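Notebook, sheet music room, February

Morning, a little after nine

Started on the Lambert boxes at last. I have been walking past them all winter and telling myself they could wait until the piano-vocal scores were finished, and the piano-vocal scores will never be finished, so there we are. The Lambert material is mostly theater songs, singles and selections, with a thick layer of dance band arrangements on top that whoever packed them must have grabbed off a different shelf. I am keeping the two apart for now and will let Beverley decide if they belong together, as she knew the collection when it was still in the house.

First box was a pleasure. The covers are bright, the paper has kept its snap, and somebody loved these songs enough to pencil in breaths and cuts and, on one, a very firm "NOT SO FAST" over the second chorus. I do love a bossy accompanist. Please, everyone, leave all pencil alone, even the ugly pencil. We had a long talk about this with the last batch and I would rather have it written down here than have the talk again.

Numbering carries on from the old sequence. The last folder used was 168, so Lambert begins at 169, and I have written that inside the lid of the first box too in case this notebook wanders off (it does wander off, usually into the kitchen).

The overture parts

The big surprise is a set of pit orchestra parts for a show called Zunadeck, which I had never heard of and which Elsie Tindall swears her aunt saw on its tryout. There is a full reduced overture here, or nearly full. Reeds one through four are present, both trumpets, trombone, drums, and a violin part with the divisi written out on the same staff in a tiny, tidy hand. No bass. No reed five, though the cues in reed four plainly expect one – at bar 34 there is a little note saying "with Rd. 5," and the line only makes sense as the top half of something.

I played the conductor score through at the upright before the building filled up. It's a charming piece of work, a bit breathless in the way it hurries from tune to tune, and then it settles into a waltz that I have been humming ever since. The tempo mark at the waltz has been changed at least twice. The printed figure is 100, crossed out in blue, and the drum part has 80 in the same spot with no crossing out at all. My guess is that the slower one came from the stage, since a dance director would want room there, but it is only a guess and I don't want it going into the catalog as anything more than that. Write both down.
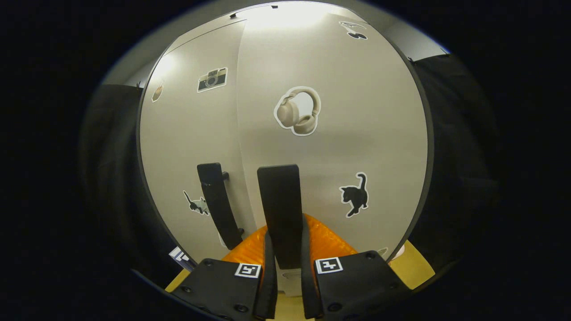

The trumpet parts are the worst for wear. Old tape down the spine of both, gone brown and brittle, and on the second trumpet it has taken the ends off several bars where the page folds. I have not tried to lift it. I copied out what can be read and left empty measures where it can't, and the conductor score covers most of the missing notes anyway. Two spots are still open, both in the lead-up to the waltz, and I would be grateful for a second pair of eyes on them. Mine went cross-eyed over the ledger lines and I started hearing things that were probably just me wanting a nice suspension.

After lunch

Elsie came by with a sandwich for me, bless her, and stayed far longer than she meant to. We went through the vocal numbers from the same show. There are only a handful, and one of them has two different endings stapled one over the other, the top one higher and a good deal showier. She sang both. The lower ending is the better music and the higher one is the better fun, and we could not agree on which to put first when we engrave it. For the moment the lower is the main text and the higher goes on an extra staff above, small notes.

She also pointed out that the verse in the ballad turns up again, nearly note for note, in the Lesard folio we did in the fall. Different words, different key, same tune until the very last phrase. I pulled the folio to check and she is quite right, I should have caught it, I typeset the thing! So there may be a composer in common, or a composer with light fingers. I've put a slip in each folder pointing to the other.

Stotar was stubborn again when I was entering the violin part. It will take the divisi on one staff happily enough and then, when the parts are extracted, it puts all the stems up as though the second players had gone home. What works is to enter the lower voice first and save before adding the upper. I don't know why. Beverley's way is to split it onto two staves and be done with it, and for anything longer than this overture I would go her way.

Late, nearly six

Parts entered so far: reeds one and two, both trumpets apart from the open bars, violin. Trombone is half in and stops at the key change, so if anyone picks it up, start there and please check the clef, as it hops into tenor for one line and back out again with very little warning.

Still to do. Drums. Reeds three and four. A proper search of the remaining Lambert boxes for the bass part, which I refuse to believe is lost when everything around it survived. Ask Beverley if she remembers a flat green portfolio, which is mentioned on the packing sheet and which I have not laid eyes on. Ask Elsie to ask her aunt about the waltz, and if it was danced or only sung.

I have left the conductor score in the top drawer of the map case, on the left, with the pencil copy of the trumpets tucked underneath.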